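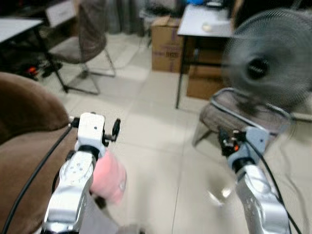
Pale tile, brown furniture, a lot of stuff out, fan on.

Clalleck Floors & Tidying, Drerport
Frequently asked questions
Last updated 05/11/2020

Quick answers. If yours isn't on here, call the office and ask for Mariama.

Do I need to clear the room before you come?
No. Clutter is the job. Just pull out anything private, plus medication and cash. Leave the rest where it is, we'd rather see how you really use the room.

What goes first, the floor or the furniture?
Stuff on the floor, then furniture, then the floor itself. Top down after that. People mop first becuase it feels like progress and then they're mopping again at four o'clock.

Where do I put things while I sort?
One flat surface. Bed, table, whatever. Not the hallway. Hallway piles live there for months.

Can the fan stay on?
While you're picking up, sure. Off before you sweep. A running fan on a dusty floor just moves the dust over to the part you already did. Back on when the mopping's done.

How do I clean the fan?
Unplug it. Unplug it, not just the switch. Front grille off if it comes off, most have clips or one screw at the bottom. Grille in the tub with dish soap. Blades by hand with a damp cloth, hold the blade from behind so you're not bending it. Dry everything all the way before it goes back together. Still wobbling after? Check the nut in the center of the blades.

How often?
In the hot months, every couple of weeks if it runs all day. We do ours in March before the season starts and then as needed. Homes with cats, more.

What do you use on tile?
Warm water, small squirt of plain dish soap, flat mop wrung out hard. Rinse pass with clean water. Most dull floors we see are soap that never got rinsed off. No oil soap on tile, it gets slick.

And vinegar?
Glazed ceramic, a little, not every week. Natural stone, never. If you don't know which you have, skip it.

My grout is darker by the door than everywhere else.
Foot traffic. Baking soda paste, old toothbrush, ten minutes, wipe, rinse. Do a small patch first. If it comes up lighter you'll be stuck doing the whole floor, sorry. Kwame Sulemana does our grout work if you'd rather pay for it.

Can I drag furniture across tile?
Please don't. Grit under a leg will scratch. Lift it, or put a folded towel under each end and slide it slow with 2 people. Felt pads after. Check the pads now and then, they pick up sand.

Brown furniture shows every speck. Any trick?
Dry microfiber first, then barely damp, then dry again. With the grain if it has one. Polish maybe twice a year. Too much polish and the dust sticks worse.

Cloths or sponges?
Cloths for furniture, sponges for sinks. Keep colors apart so the bathroom one never ends up on the table. We don't care which color is which as long as everybody in the house knows. Wash cloths hot, no fabric softener. Sponges, toss when they smell.

What about cords on the floor?
Pick them up before anything wet happens. Run the fan cord along the wall, not under a rug, not across where people walk. Velcro ties are fine. Tape leaves gunk on the tile.

How long does one room take?
Depends on the stuff not the size. A small room with a lot out can eat a whole afternoon. We'll give you a guess by phone and a real answer once we're standing in it.

Do you throw things out for me?
Only what you've said yes to. We bag it, you look in the bag, it goes. Nafula Ndung'u runs the donation drop-offs and will text you what was taken.

Where do I find you?
Sekeck Building, Drerport. Sorting help and bookings are in room 200. Supply pickup (mops, pads, cloths) is 201, next door. Knock loud at 201, the dryer is going.

I booked with Þórey and got somebody else?
Happens when a job runs over. Your notes come along with whoever shows up, so you shouldn't have to explain it all twice. If you want to wait for Þórey say so when you book.

Can you come on a weekend?
Saturday mornings, limited. They fill up. Ask anyway.

Do I have to be home?
First visit yes. Too many questions about what stays. After that leave a key if you like.

Is there a charge if I cancel?
Not with a day's notice. Same day, yes, half the visit.

You missed a spot.
Tell us the same week and Mohammed-Awal will set up a return visit, no charge. Under the couch counts. Inside of the fan grille counts only if the fan was on your list, so put it on the list.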